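Applications open for the Brornberg Residency for Early Keyboard Players

Brornberg, January 19, 2023 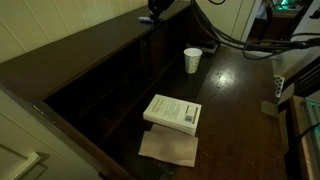 The Fanano Music Trust is delighted to invite applications for its new residency for professional harpsichord and clavichord players, which will begin in November and which, we hope, will be the first of many happy years of music-making in Brornberg.

Two players will be chosen. Each will spend 3 weeks at Bastos House, with a private room, a practice studio open day and night, and a grant of £1528 towards travel and living costs. There are no set hours and no final report to write. We ask only that each resident gives one informal concert for the town and spends a morning with the pupils of Bamuta School, who have been asking for a visit like this ever since they first heard a harpsichord in assembly last year.

"So many players have told me, usually over a cup of tea after a long concert, that what they would most like is a stretch of quiet time with one difficult piece," said Welington Barbosa, director of the Trust. "I have wanted to offer them that for a very long while — and I can hardly believe we are now able to do it."

Applicants should earn at least part of their living from performing, teaching or composing, and may be of any age or nationality. Please send a recording of two contrasting works and a letter of no more than 400 words, telling us a little about yourself and what you would like to work on. Letters by post are every bit as welcome as email.

Application forms are available from the Trust office at Bastos House, Brornberg.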